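Sutberg Electric Cooker with Lift-Off Steel Pot

Home > Kitchen > Small Appliances > Electric Cookers

Sold by Anghel Housewares, Cokville
Availability: in stock
Delivery: 2 to 5 working days

Overview

The Sutberg is a small electric cooker for one or two people. It has a white base that holds the heating plate and a stainless steel pot that sits on top. The pot lifts off for filling, serving and washing. You can use it for noodles, soup, eggs, porridge, rice and reheated leftovers.

We have sold this cooker since the Cokville shop opened its small appliance section. Most go to students, people in rented rooms and offices that have a counter and a socket but no stove. Some customers buy it as a second burner for holidays, when the main stove is full.

The model on this page is the plain one with a single dial. If you want a timer, look at the Ulta cooker, listed separately. The pots are not interchangeable between the two.

What is in the box

Electric base with fixed cord
Stainless steel pot
Clear glass lid
Instruction leaflet

A steaming tray is sold separately. The tray for the older Sutberg does not fit this one. It is slightly too wide and will rest on the rim without going down into the pot.

The base

The base is tall for its width, so it takes up little counter space but needs some height. Measure before you plan to keep it under a wall cabinet. Steam goes straight up, and over time it will lift the edge of a cabinet bottom or mark the paint. Pull the cooker forward to the front half of the counter when it is on.

The outside is glossy white and wipes clean with a damp cloth. Do not use scouring powder or the rough side of a sponge. Scratches show up gray and cannot be polished out at home. Tomato and turmeric should be wiped off the same day.

There is a barcode sticker low on the front of the base. It comes off if you warm it with a hair dryer for a minute and peel from one corner. Write down the number first or keep the box, as we ask for it if you make a warranty claim.
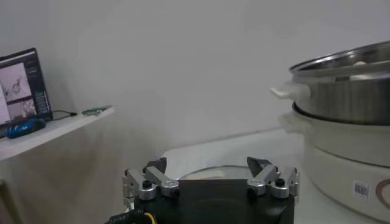
The dial has an off position and a low and a high setting. Low is for keeping food warm, melting butter or finishing rice. High brings water to a boil. Once a soup is boiling, turn it down to low and leave the lid slightly to one side. Left on high with the lid shut, anything starchy will foam over the rim and run down the outside of the base.

If that happens, switch off at the dial, pull the plug and let everything cool before you lift the pot. Wipe the heating plate dry. A burned-on ring will smell the next few times you use it but does no harm. Most of it can be removed with a cloth and a little white vinegar.

The pot

The pot is stainless steel, polished on the outside, with no nonstick coating. We get asked about this a lot. An uncoated pot needs more care with eggs and rice, but you can use a metal spoon in it. It also does not have to be replaced when a coating wears off.

The rim curls outward, which helps when pouring. Pour slowly over the rim and away from the side handle. The handle is white and small, meant for two or three fingers. It stays cooler than the steel but gets warm after a long boil, so have a cloth ready. When the pot is full, hold the opposite side as well, with an oven glove.

Do not fill the pot to the top. Stop two fingers below the rim for soup and lower than that for noodles or milk. Dry noodles should go in after the water boils.

For rice, rinse it, add the water and bring it to a boil on high with the lid on. Turn to low for 15 minutes, then switch off and leave it for another 5. The base stays warm long enough to finish it. If the bottom layer sticks, add a little more water next time.

The pot can go in the dishwasher. The base cannot, and it must never be put in water. Rainbow marks inside the pot come from minerals in the water and can be cleaned with vinegar or lemon juice.

The lid

The lid is clear glass. Do not put it under the cold tap straight from a boiling pot. Let it rest on a folded towel for a few minutes first. On a hard, smooth tabletop a wet lid can slide when it is bumped, and replacing broken lids is the most common reason people write to us. Spare lids are usually in stock.

Setting it up

Stand the base on a flat, dry surface that can take heat. Keep a hand's width between the base and the wall. Plug it directly into the wall and not into a power strip shared with a kettle or heater.

Before first use, wash the pot and lid in warm soapy water. Fill the pot halfway, boil it with the lid off and throw the water away. A slight smell during this first boil is normal.

Always check that the bottom of the pot is dry before it goes back on the base. Water trapped between the two will spit.

Storage

Store the pot on the base. Lay the lid upside down in the pot with a paper towel under it. Keep the cord in a loose coil beside the base and do not wrap it tightly around it.

Details

Power: 1,000 watts
Cord length: 84 cm
Settings: low, high
Pot material: stainless steel
Lid material: glass
Base color: white
Warranty: 2 years on the base, none on glass parts

Customer questions

Can I use the pot on a gas stove?
No. The bottom is made for the plate in the base, and the handle is too close to the flame.

Can I fry in it?
You can soften onions in a spoonful of oil on low. It is not made for deep frying.

Does it switch itself off?
It cuts out if the pot boils dry. It does not switch off when food is done. Turn the dial to off and unplug it when you finish.

Can I buy just the pot?
Yes. Write to Mariann Halász at the service desk with the number from the barcode sticker. Pots are sent from the Cokville store.

Returns

Unused cookers can be returned in the original box with the lid wrapped as it arrived. Used cookers are accepted only if there is a fault. Clean the pot before sending it.

Page updated 18/04/2020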